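Lostorholm Chess Room: Frequently Asked Questions

Print this page | E-mail this page

Search FAQ Enter keyword Go

Last updated 2021-01-15

When can I borrow a set?

Any time the front desk is open. Sign the sheet, take a numbered bag, and bring it back to the same hook. Members may keep a set over a weekend if they ask Anastasia Spanos first.

How many sets do you have?

There are 41 complete club sets. Two more are short a piece and are used for lessons only. Please don't fill the gaps in those from another bag. The knights look alike, but the bases are different sizes.

What is in a bag?

One roll-up board and 32 pieces. The spare queens are kept in the Boka drawer under the clock. If you promote a pawn, use one of those. An upside-down rook is not a queen in our events.

How do I set up the board?

Each player should have a light square in the right-hand corner. Rooks go in the corners, then knights, then bishops. The queen goes on a square of her own color and the king takes the one left over. Pawns fill the row in front. On boards with printed coordinates, White sits at the side with rank 1.

Where do captured pieces go?

In a tray at the side of the board. Please don't stand them along the border or hold them in your hand during play. If a piece goes in lying down, leave it that way until the game is over.

Does it matter which tray I use?

No. The trays come in different colors because Teodoro Espiritu bought them at different times. Agree with your opponent before the first move and stick to it.

Can I write on the boards?

No. Scoresheets are on the shelf by the door. Pencils too.

How should the pieces be cleaned?

Wipe plastic pieces with a damp cloth and a drop of dish soap, then dry them right away. Keep water off any felt. Trays can be washed in the sink. Do not use the Zacharopoulos polish on plastic. It is for the two wooden sets in the cabinet.

What do I do at the end of a game?

Stop the clock, reset all 32 pieces to the starting position, and check that both trays are empty.

Set up for a new game, and a white knight in the yellow tray:
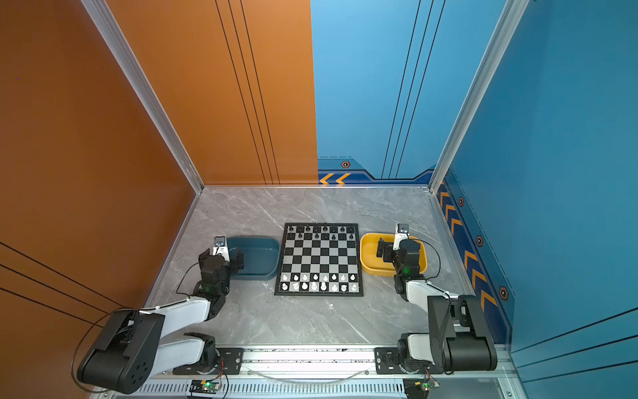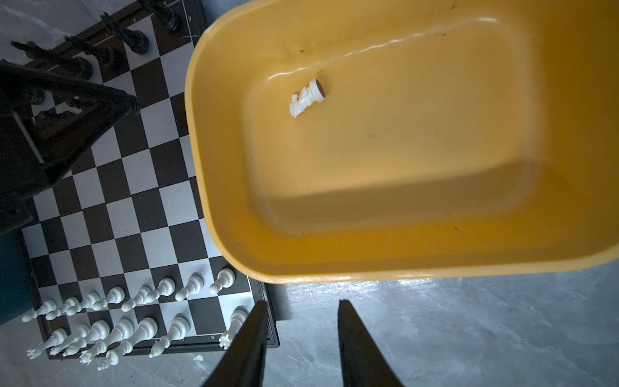 If the next pair is already waiting, you can leave the board out for them. Otherwise bag the pieces, roll the board with the squares facing out, and return everything to the hook.

I lost a piece. What now?

Write the bag number and the missing piece in the book at the desk. We keep a box of odd pieces and can often find a match. There is no charge for a pawn.

Do you take donated sets?

Yes, if they are complete. We stopped taking electronic boards in December.

Contact the Chess Room | Copyright Lostorholm Chess Room | Back to top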